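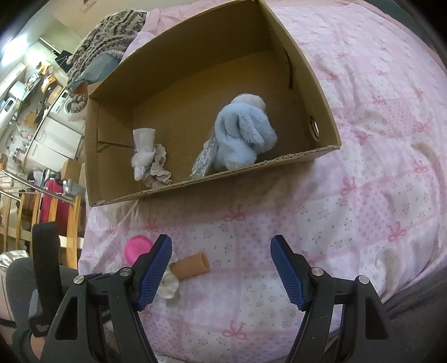
I've planned three of these buys now, and the mistake I made the first time was pricing the grippers and stopping there. So start your sheet with the work. Mine said "small soft stuff, cardboard box, on a bed" – pretty humble, but it decided nearly everything after it.

Step 1. Write down the task and the things you'll handle. Plush, crinkly plastic bags and thin fabric all ask different things of a finger pad, so get your pads quoted separately. Grakell and Prilteo both did that for me when I asked (the first quote from each didn't!).

Step 2. Decide how many hand-held grippers you need at once. Two people working one box means two tools, plus a spare.
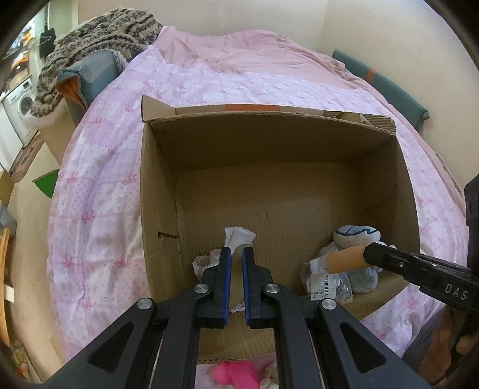

Photo: Karine Wong

Step 3. Budget for wear. I put in 24 spare pads and a bag of pivot pins, and I'd do the same again. Pads came to 77 dollars a set from Bickerstaff, and I had to wait until September for the second batch, so order early.

Step 4. Add the boring lines: storage, chargers, shipping, somebody's hours to keep it all running. On my Kamov plan those came to over 2,000 dollars, and I'd written down zero. Ouch.

Step 5. Hold back 10 percent and don't tell yourself it's for upgrades.

Then send the sheet to whoever will be using the tools before you send it to whoever is paying. They'll find the missing cable.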